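Sun 19 February

Quick one, soup is on. Finally dealing with the whiteboard I bring to the Hultamley craft swap. Meant to do it before the last swap. Didnt.

We use it for table numbers and who owes who what, and then it sits in my hallway until the next one with everything still on it. Ayantu says old ink gets harder to shift the longer you leave it and I believe her. So - white marker, black ink, a rag, the spray Wagner left here, and a big 8 to try things out on. 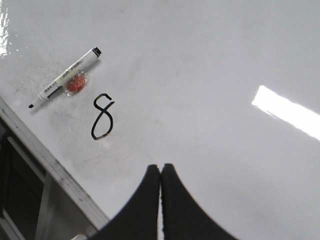
How do you get old dry-erase ink off without buying a special cleaner?

Go over the old marks with a fresh dry-erase marker, wipe while it's still damp, then finish with a little rubbing alcohol on a soft cloth. Test a corner first if the board is painted.

That's what my aunt did for years and it mostly works. Trouble is the gray. You wipe the ink and it just moves over and spreads out, like it's looking for somewhere to live. Paper towels are the worst for this, they fill up and then you're painting. Old t-shirt is better, turned over often. I went through 3 of them.

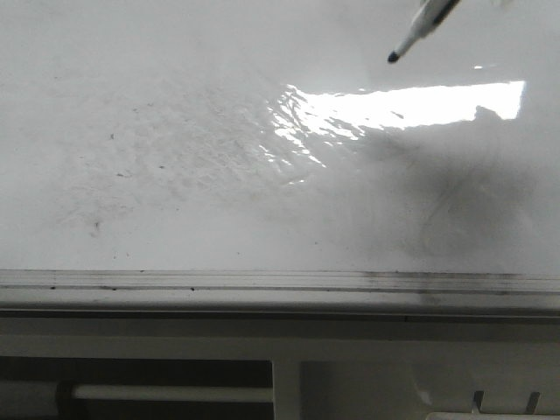 Edileuza wants me to give up and buy the one she saw at the Sampaio store, 110 for the big size. No. This one has years left in it. I'll do a second round with clean water and dry it properly this time, I think half my problem is leaving cleaner sitting on there.

Also need new markers before March. The ones in the drawer are all dried up exept two, and somebody puts them back with the caps loose. (Me.) Emília is bringing erasers.

Ok soup.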